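Demonstration gathering (hand-held)

Demonstration gathering is how a learning system gets its examples: a person does the job with a gripper in hand, and the camera on it records. I learned it on the Stestik project – two dark green fingers and a plain white table.

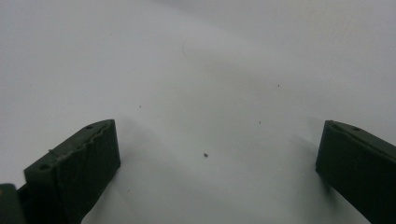

We at Bument kept each take short, and I still think that's the best habit to pick up. Our first set came to 234 takes. Packaged goods are a popular subject, candy included!

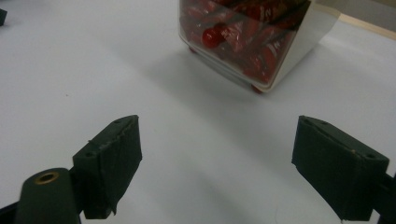 Sorting the takes

Grudell, our labeling tool, flags almost 55 a day for a second look.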